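Zonthorpe Wine Shelf Gets a New Start at the Gallegos Street Hall

ZONTHORPE – If you have ever gone down to the back room of the Gallegos Street Hall looking for a bottle to bring to the table at one of the monthly suppers, you will know that finding it used to be a bit of an adventure. For years the wine lived in cardboard boxes under the coat hooks, with the reds mixed in with the whites and the good stuff mixed in with the cooking stuff, and more than one guest came back up the stairs with a bottle of vinegar and a sheepish smile.

Those days are over, or very nearly. The Pliment Supper Club, which has cooked and eaten together at the hall for 19 years now, spent the better part of September sorting through everything it owns, and the wine was first on the list. The boxes have gone out for recycling, and bottles are now being kept on their sides in wire racks, the wavy kind that lets each one settle into its own little cradle.

The club says it looked at wood shelving too, and there was a long and friendly argument over it that lasted through at least one dessert. In the end the wire won out for being light to carry and easy to wipe down, and for leaving the labels and caps where people can get a look at them. Members who held out for wood have been promised a say in the new bread cupboard.

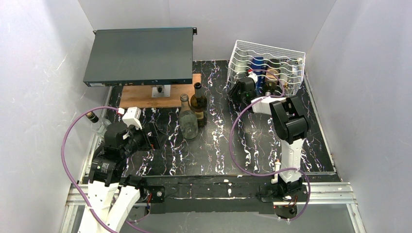 Bottles in a white wire wine rack, with two more standing on the marbled tabletop.

Clear glass is being kept as well, we are happy to report. Empty bottles with a nice long neck will be washed and put back to work as water carafes at the suppers, where there never seem to be enough to go around once the chili comes out. Anyone with a few to spare at home is welcome to bring them along – rinsed, please, and with the labels soaked off if you have the patience for it.

The sorting also turned up over 40 corks in a cookie tin, a corkscrew that several families remember and all of them claim, and a handwritten menu from the club's very first supper, which has been put up by the kitchen door. It lists onion soup, roast chicken and a plum tart, and the tart is coming back for the next meal by popular demand.

Still to be tackled are the spice drawers and the big closet beneath the stairs, and the club expects those to take a good while longer than the wine did. Help is always welcome, and there is coffee on from 2 in the afternoon whenever the side door on Trultmont Avenue is propped open. Children are fine to bring, and there are plenty of jar lids in need of matching jars.

The next supper starts at 4, a little earlier than usual so that everyone can have a look around before sitting down. Bring a dish to share if you can, and a bottle if you like – there is finally somewhere proper to put it.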